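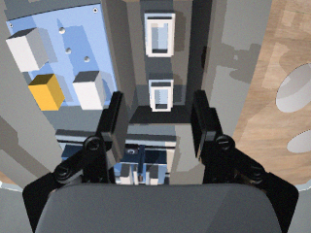 TRAVMONT, September. Gramilholm is opening up Valentini, its tool for teaching a robot arm a job by remote control, to outside shops starting this month. No code. A person takes a hand controller, steers a simulated arm through the task, and the whole run gets saved: every move, every pause, every time the fingers open or close. The operator can work from a room view or ride along at the gripper, with the two black finger pads facing each other across the gap and the parts beyond them, like the yellow cube resting against the light blue panel. Most people switch to that gripper view for the last inch of a reach. Then back out again.

"We wanted the folks who know the job to be the ones showing it," said Rebecca Gentile, who runs product at Gramilholm. "Up to now they'd explain it to an engineer, the engineer would write something down, and half of it got lost. Now they just do it."

What's in the release

Valentini has been in closed use with one customer, Plollcombe, a maker of small feeder assemblies. Thirteen Plollcombe operators took part. None had driven a robot before. Between them they recorded 2240 runs, start to finish, on a simulated bench set up for small-part handling.

The open version carries over everything Plollcombe used, plus a few things they asked for:

Pause and resume. Stop mid-reach, scratch your nose, pick up again from the same pose. The pause gets trimmed from the saved run unless you tell it not to.

Rewind. Back up a few seconds and redo a bad grasp without tossing the whole run. Bad try is kept in a separate folder. Some teams want those.

Slow mode. Hand moves a lot, arm moves a little. For tight spots.

Notes by voice. Say what you're doing while you do it and the words get lined up with the motion.

Left-hand layout. Asked for on day one, delivered late. Sorry.

Showing it by hand

Shops with a real arm can also teach by hand. Grab the arm, walk it through the move, let go. Valentini reads the joint positions and writes the same kind of run file that remote control does, so the two can be mixed in one training set. Gramilholm suggests remote control for anything with a lot of finger work. People who push an arm around by hand tend to lean on it, and the lean ends up in the data.

"I was sure I'd like the hands-on way better," said Marisa Bortolotti, a line lead at Plollcombe. "I fix things with my hands all day. But with the controller I could see past my own arm. By Wednesday of the first week I'd quit using the other one."

Training for a new operator runs 100 minutes, in two sittings with a break. The first sitting is all reaching and stopping, no grasping. The second adds the fingers. After that it's practice, and Gramilholm's advice is short sessions. Tired operators make wobbly runs, and wobbly runs teach a wobbly robot.

The bench

Valentini ships with a starter bench, ready to load. White arm over a dark grey mat, black two-finger gripper, an open brown tray. Behind the tray there's a light blue plate with small white pegs standing on it and a black chute sloping up to the right. Off to the left is the big fixture on its grey rail base, with yellow knobs and a white rod. It is crowded on purpose. Early benches were one block on a bare table and operators got good at exactly that.

"First bench was too easy, we threw it out," said Vaughan Cosgrove, simulation lead. "Real stations have stuff in the way. You come down next to a wall, you come down over the lip of a tray. You have to think about where your elbow is. So we built that in, and the runs got slower, and they got a lot more useful."

Benches can be edited. Parts can be moved, swapped or taken out, and the mat can go. Floor too, if somebody cares about the floor. Start positions can be shuffled between runs so an operator doesn't fall into a groove, and the shuffle can be turned off for beginners. Shops can bring in thier own part files. Check scale first, please. The most common support request during the Plollcombe work was a part that came in ten times too big. 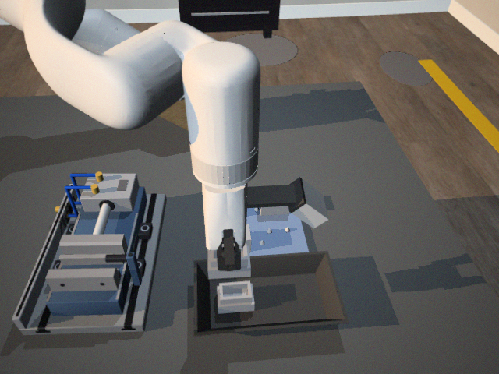 How a run gets made

The operator picks a task card. Card says what goes where, one or two lines. The arm starts at its rest pose and the clock doesn't start until the first move, so take your time getting settled.

From there it's reach, line up, close, lift, carry, set down, open, back away. Backing away counts. A lot of new operators open the fingers and hit save right there, and the robot learns to sit on top of the part forever. Valentini now asks for a clear retreat before it will mark a run as complete.

Each run is then checked by a second person. Keep, redo or talk about it. Plollcombe did its checks at the end of each shift and found that operators who checked other people's runs got better at their own, faster than the ones who only drove. Gramilholm has made the check step a default for that reason. It can be switched off but the company would rather you didn't.

Pricing and availability

Valentini is available now to shops and schools. One seat covers one operator station and any number of checkers. Schools get 9 seats for the price of one, for teaching use. The hand-guiding add-on is sold separately and needs a supported arm, list on request.

Existing Plollcombe files open in the new version with no conversion. Files made in the new version will not not open in the closed one, so update every station at the same time.

"Plenty of small shops have a person who's great at a fiddly job and is going to retire," said Sandro Monti, founder of Gramilholm. "I'd like that person to spend a few afternoons with a controller before they go. It's a decent way to pass something on."

Demo sessions

Live sessions are held at the Travmont office every Wednesday at 10 a.m. Bring a part if you have one, nothing bigger than a coffee mug. Visitors drive the simulated arm themselves after a short intro. Remote sessions on request, a little laggy but fine for a first look.

About Gramilholm

Gramilholm makes tools for teaching robots by demonstration. Based in Travmont. Privately held.

Press contact

Ornella Marino, Gramilholm press desk, Travmont. Recorded runs and interview times on request. Mornings are best.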